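Ticket 1658
Queue: Student Robotics Projects, Urkport College
Status: Open, awaiting retest
Opened: 10/08/2025
Reported by: Leire Sepúlveda, Jerero team
Assigned to: Purificación Rivas, technical supervisor
Related ticket: 1257

Summary
Two-arm bag opening task stops before completion. The left gripper closes on the rim, the right gripper reports a grasp, and the controller then halts with a force mismatch.

Reported behaviour
The team ran 62 trials under the Cinonik controller. Nearly all of the halts followed the same pattern, with the right gripper reporting a grasp at a force too low for a single layer of plastic film. The fault was not reproduced with cloth.

Actions taken
Both grippers were re-zeroed and the wrist cables reseated. No change in behaviour.
The Karaca vision module was restored to its default settings. Rim detection improved on blue film. Black film remained unreliable, and glare on creases was repeatedly labelled as an edge.
The right gripper threshold was lowered to level 4. False grasps increased and the former value was reinstated.

Supervisor's note
The threshold is not to be altered again without written approval. Students are reminded to log the film colour for every trial, in accordance with the project organisation guide. The vision module is to be recalibrated on black film before any further change to the arms.

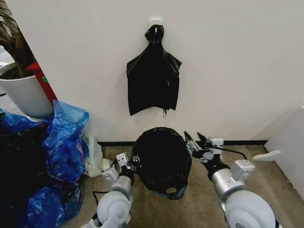

May the team continue to use the arms while this ticket is open?
Supervised sessions may proceed at reduced speed, provided that the emergency stop is tested at the start of each session and the result is entered in the lab book.

Next action
L. Sepúlveda to submit recalibration logs to P. Rivas. Retest to be booked for October.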